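Florence Robichaud
Sorting the kitchen odds and ends today, and I've started with the bin of doom on the table. Come along if you like that sort of thing (I really do) 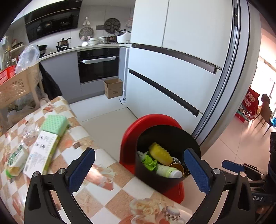
Sponges, a bottle, a gold lid and my favourite tablecloth

2/ The black bin in its red holder has become the place where everything lands. A yellow sponge, a white bottle with a green label, a gold lid, a crumpled green bit that looks like packaging. All in together, very sociable!

3/ I LOVE that tablecloth, by the way. Roses and seashells on white and peach squares. Hortensia Cáceres says it can't decide if it's a garden or a beach and I say why should it have to

4/ Plan for the table: cleaning things in one group, paper and boxes in another, then see what's left over. I do it this way in the bathroom as well and it works a treat, you get to the bottom before the tea's gone cold.

5/ The light green sponge with the little nubs is my pick for mugs. The yellow one can do the hob. I used to have one sponge for the lot and Katherine Nina gave me such a look that I changed my ways on the spot

6/ Someone asked about the white cartons. Before one goes in the recycling I cut off the panel with the instructions and keep it in an envelope in the drawer. Best habit I've picked up all year, I've gone back to that envelope loads since November

7/ Also yes, the oven door is where the white cloth lives. Hooks, rails, I've tried them all and I always go back to the oven handle. It's just the right height!

8/ And hanging the kitchen gloves on the wall, please try it if you haven't. They used to end up in a damp lump under the sink and now I can grab them in one go. Such a small thing and it cheers me up every single time

9/ Next up is the worktop. The rice cooker stays out, it gets used far too much to go in a cupboard. The two round trays stay propped at the back too, they're so pretty there and I can reach them when people come over.

10/ Not sure about the frying pan. Yhon Rengifo hangs his up and keeps telling me to do the same, but I'd need a proper hook and I don't trust my drilling. Anyone used the stick-on kind for something heavy? Do they hold?

11/ Small cardboard box on the floor by the fridge is going to be the "give away" box. Flaps open, ready to go. Shout if you're local and want first look

12/ Right, kettle on, then the drawers. Might do the fridge later if I've still got the energy, the bottom drawers of that thing go back for miles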